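Keeping the Family Tablet and Phone in Good Order: Tips From My Kitchen

By Elsa Mustonen
Sep 13, 2025

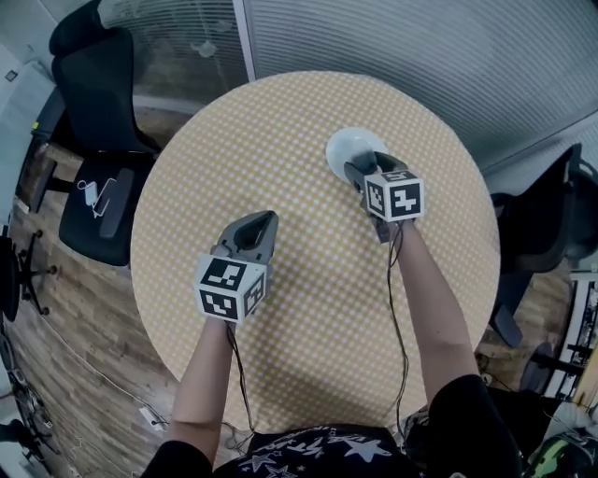

A small white saucer on the dotted yellow tablecloth.

My mother got her first tablet last December and I have been the help desk ever since, so I thought I would write down the things I find myself repeating over the phone (usually with supper on the stove). None of it is difficult, I promise, and if you are new to all this, please take it slowly and have a cup of something beside you.

Cleaning the screen
Turn the tablet off first. Use a dry microfiber cloth, the kind you get with eyeglasses, and wipe in one direction. If there is something sticky on it, and in our house there always is, dampen a corner of the cloth with plain water and go gently. Keep window spray and paper towels well away from it, please! I scratched a perfectly good screen that way.

Charging
Pick one spot and let the charger live there. Ours is at the end of the counter by the bread box, far from the sink. Look the cord over now and then, and if the covering has split near the plug, stop using it and buy a new one. Don't charge a tablet under a pillow or a blanket.

Too many photos
When I finally sat down with Mother's tablet there were 2,131 pictures on it, and a great many of them were of her thumb. We did nine minutes of deleting every evening after the dishes, no more than that, and by the end of the month we were down to 1,586 and the "storage full" message had gone away. Remember to empty the "recently deleted" album as well, or you won't get the space back right away.

Passwords
A little paper notebook is fine if it stays at home in a drawer. Write the name of the site, your user name and the password, and put the date in pencil so you know which one is the newest. I use the back pages for the Wi-Fi password, so visitors can be shown just that page.

Calls and pop-ups
If a window jumps up and tells you to call a number right now, don't call it. Close it, or turn the whole tablet off if it won't close, and phone somebody you know. My cousin in Jutlow very nearly read her card number out to a stranger, and she is a sharp woman.

Making the letters bigger
Go into Settings and look for Display, then Text Size, or type "text" in the search box at the top. Slide it up until you can read without squinting. You can always slide it back.

Next time I'll write about printers, if I can get mine to behave long enough.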